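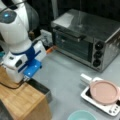 My sister reckons a toaster oven is a waste of good worktop and that anyone with a proper oven should use it. She said so twice on the phone last night and then again by message this morning, with a link to a recipe for baked potatoes that takes an hour and 70 minutes if they are big ones. I have not replied yet.

Oct 22, 2024

I am keeping it. It is stainless steel with a dark glass door and a long black handle, and it has sat on the grey counter since I moved things round in March. In that time I have used the big oven 4 times, and one of those was to dry a pair of gloves.

Today was meant to be for sorting the kitchen and I got most of it done. I started with the grill racks, which had gone brown at the corners. Soaked them in the sink with washing soda for the morning and went at them with the scourer after lunch. They came up well apart from one corner that I think is past saving. The crumb tray was worse than I expected. I tipped it into the bin and a good part of it went on the floor, so then I had to sweep, and once I was sweeping I did behind the bin as well and found the lid of the blue tub I had been looking for.

The steel takes a different cloth from the rest. I have tried vinegar, washing-up liquid and a spray from the hardware shop in Odstead, and the best result is still a damp cloth followed at once by a dry tea towel, going along the grain. The top marks very easily. I should stop putting my cup on it.

Lunch was cheese on toast. Bread first on one side, turn it, cheese on, then the rack up one notch. I let the first slice go too far while I was reading the electricity bill. Had the second with the last of the chutney. Need chutney.

The bill was 244, up on the last one. I went through it looking for a mistake and there wasn't one. I suppose that is an argument for the small oven, and I might put it in the reply to my sister, though she will say something about the kettle.

After lunch I measured for the shelf. I want one above the counter for the plates and the two mixing bowls, high enough that the heat does not get at it. The Mahlangu leaflet says to leave a clear gap over anything that heats up but does not give a figure in the part I could read, as the page has had tea on it. I will ring the shop tomorrow. If they can't tell me I will put it over the bread bin and be done with it.

Walked down to the Keston stores at four for eggs, bleach and a new scourer. No chutney there, only piccalilli. It had started to rain by the time I came out, so I waited under the awning and took the bus back from Cladville Road.

Tea was fish fingers, 6 of them, done in the small oven on foil. Crisp all over. Peas from the freezer. Washed up straight away for once and wiped the counter down.

Still to do: the drawer with the string in it, the top of the cupboards, reply to my sister. Bed at ten.

Recent entries
The freezer, defrosted at last
Paint for the back step
A wet walk to Cladville
Moving the kitchen round
What to do with too many plums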